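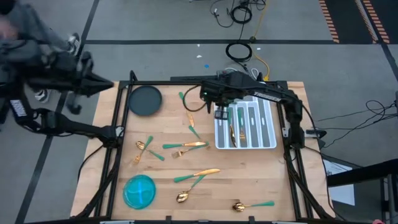 Home Kitchen Tableware Storage Clearance Contact

Estrella Cutlery with Green Handles, plus Kidetti Drawer Tray

Posted by Sekora Homewares, Aug 29, 2026

The Estrella range covers knives, forks and spoons with a coloured handle in green. Spoons come in two sizes, a large one for serving or soup and a smaller one for dessert. All pieces are sold singly or by the set, so you can replace a lost fork without buying the lot again.

Item code 2374 is the full set. Item code 1528 is the set with the tray included.

The Kidetti tray is white plastic with long compartments. It weighs 880 grams and fits most standard kitchen drawers. Measure the inside of the drawer before you order - older cabinets can be narrower than they look from the front.

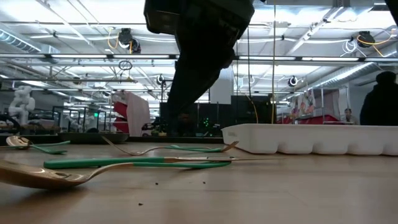

Knives lie flattest with the blades all facing the same way. If you keep both sizes of spoon, give each its own compartment. Crumbs find their way into any cutlery drawer, and the tray lifts out so it can be emptied over the sink and wiped with a damp cloth.

Wash the cutlery in warm soapy water and dry it with a soft tea towel. Don't use steel wool or scouring powder on the metal or the handles.

The tray on its own is $19. Plates in grey and teal are listed separately under Tableware.

Orders are packed at our Farkness warehouse. Pickup is available from the front counter - bring your order number. Unused items can be returned in their original packaging.

This site uses cookies to remember your cart. Accept Settings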